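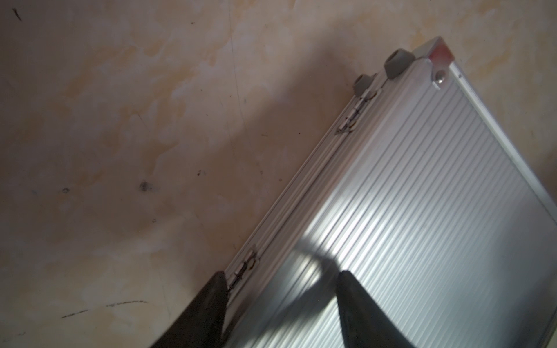 Rankin, janvier

Location d'instruments et de matériel de scène : questions fréquentes

Les réponses qui suivent concernent les locations faites au comptoir de Rankin et à celui de Grusow. Pour les locations scolaires à l'année, voir la page Narkamau.

Qui peut louer ?
Toute personne majeure munie d'une pièce d'identité et d'un justificatif de domicile. Les associations et les écoles de musique fournissent en plus un bon de commande signé.

Quelle est la durée minimale ?
Deux jours pour la sonorisation et les percussions, un mois pour les instruments à vent et à cordes. Une location commencée après 16 heures est comptée à partir du lendemain.

Combien de références sont disponibles ?
Le catalogue en compte 474, dont 208 conservées à Grusow. Un article de Grusow peut être retiré à Rankin si la demande est faite quatre jours ouvrés à l'avance. Le transfert est gratuit.

Faut-il verser une caution ?
Oui, par empreinte de carte ou par chèque. Le montant figure sur la fiche de chaque article. Le chèque n'est pas encaissé et vous est rendu au retour du matériel, après contrôle.

Les étuis et valises sont-ils compris ?
Oui. Chaque instrument part dans son étui, chaque micro ou console dans sa valise. L'étui fait partie de la location et doit revenir avec le reste. Les rayures d'usage sur l'extérieur ne sont pas facturées. Une serrure forcée, une charnière tordue ou une mousse découpée le sont.

Puis-je coller une étiquette à mon nom sur la valise ?
Préférez une étiquette attachée à la poignée. La colle laisse des traces sur l'aluminium et le nettoyage est à la charge du client.

Les consommables sont-ils fournis ?
Les anches, cordes de rechange, piles et rubans adhésifs ne le sont pas. Ils sont en vente au comptoir.

Que faire si un appareil tombe en panne ?
Appelez le comptoir de retrait sans ouvrir l'appareil. Nous l'échangeons dans la journée si un modèle équivalent est libre. Dans le cas contraire, les jours non utilisés sont remboursés.

Peut-on prolonger une location ?
Oui, si personne d'autre n'a réservé l'article. La demande se fait par téléphone avant midi le jour prévu pour le retour. Sans prolongation accordée, chaque jour de retard est facturé au tarif journalier plein.

Livrez-vous ?
Nous livrons à Rankin, à Grusow et à Pestutstead. Les livraisons vers Pestutstead se font le matin seulement et il faut que quelqu'un soit sur place pour signer. Les pianos numériques sont livrés au rez-de-chaussée ; au-delà, demandez un devis.

Puis-je acheter l'instrument que je loue ?
C'est possible pour les vents et les cordes après cinq mois de location. La moitié des loyers versés est alors déduite du prix de vente. Le matériel de sonorisation n'est pas concerné.

Comment annuler ?
Par courriel ou au comptoir. L'annulation est gratuite jusqu'à l'avant-veille du retrait. Ensuite, un jour de location reste dû.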